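Old desktop shuts off after a few minutes, is it worth fixing?

Posted in Home Computers, Cletdale Community Help
18 May 2024

Imelda Magbanua
I have an older desktop that I use for bills and letters. Since March it has been turning itself off, usually after 10 minutes or so, with no warning and no message. It starts again if I leave it alone for a while. I have already tried a different wall outlet and a different power cord. A shop in Bakcombe wants $39 just to look at it. Should I pay that or put the money toward another computer?

Edmund Szulc
Mine did that. Bought a new one.

Bartosz Krawczyk
Clean it first. Shutting off and then working again after a rest usually means heat. Unplug it, take the side panel off, and use short bursts of canned air on the vents and the processor fan. Hold the fan blades still while you do it. Then run it with the panel off and see if the fan spins. 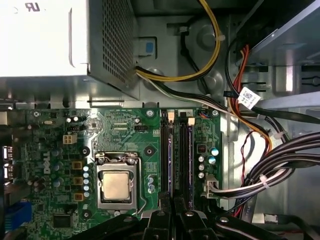 If the fan is fine, I would look at the power supply next. Do not open the power supply itself, even unplugged. Blow the dust off from outside, paying attention to any vent holes like the small square ones in the metal grille here, and check that the yellow and black wires are not pressing on a fan. A used replacement is cheap, but match the size and the plugs before you order. Back up your files to a USB stick before any of this. If it still shuts off after cleaning, the $39 is fair, provided they take it off the repair bill. Ask them that on the phone.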